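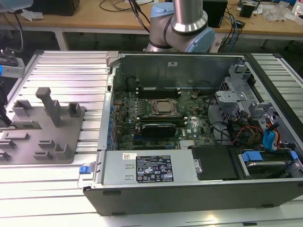

The tower on its side on the extrusion table, side panel off, arm parked behind it.

Projects > Shared Workshop > Student Reports > Desktop Teardown

March 13, 2019
By Yesenia Benavides

Our group set out to see if a robot arm could take apart an old desktop PC in the Wulercombe shared workshop. The claim we started from, which Valentin Buzatu wrote on the sign-up sheet, was that office computers are "basically made for this." I didn't believe it then and I mostly don't now.

The case for it is easy to make. The Dell has parts you are meant to grab. The power supply has a blue latch at one end, and the hard drive sits in blue plastic clips. With the tower lying flat, the arm can come straight down on both. Valentin wrote the pick routine for the latch and Rigoberto Rengifo did the drive.

We ran 60 tries on the latch and counted 5 clean releases. Valentin says the rest were a calibration problem. Maybe -- but we recalibrated twice and the count hardly moved. The arm has no sense of how hard it is pushing, and I don't see how better coordinates fix that.

The drive went better, at least on paper. Rigoberto's log shows the gripper closing on both clips in 83 percent of runs. It does not show how often one of us had moved the cables first. Red, yellow, black and blue wires all run down toward that bay, and our program treats them as if they weren't there. I would not put that number in a poster.

We never tried the memory or the processor. Sharon Minja wants to do the memory next term. My own vote is to write a cable routine before anything else, and to drop the word "automatic" from our title until a run goes start to finish with no hands in the case.

Recent reports
Sastby bench lathe: spindle noise, part two
Label sorter with a 3000-step motor test
Brerkham greenhouse vents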